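2 min read

Pladmont's tea room gets its longer hours after all

Good news for anyone who has ever turned up at the Messina Street tea room at half past five and found the chairs already on the tables. Starting in August, the place will stay open until 8 in the evening, four nights a week, and the kitchen will keep serving soup and toast right up to closing.

The change comes after a long spring of asking. A sign-up sheet by the register collected 678 names, quite a few of them from Halon and even Prumow, where folks have had no sit-down spot of their own since the bakery closed its back room (and how we all miss those cinnamon twists!).

The owners say they were touched by the response and a little nervous too, as evenings mean more staff and a bigger heating bill come winter. They plan to try it through the end of the year and see how the numbers look.

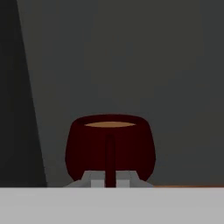 Prices will stay as they are for now, and the first 100 customers to come in after six will get their pot of tea free. The bus from Halon stops just across the street, and the last one home leaves at 8:40, so there is time to finish your cup.

14 shares
6 comments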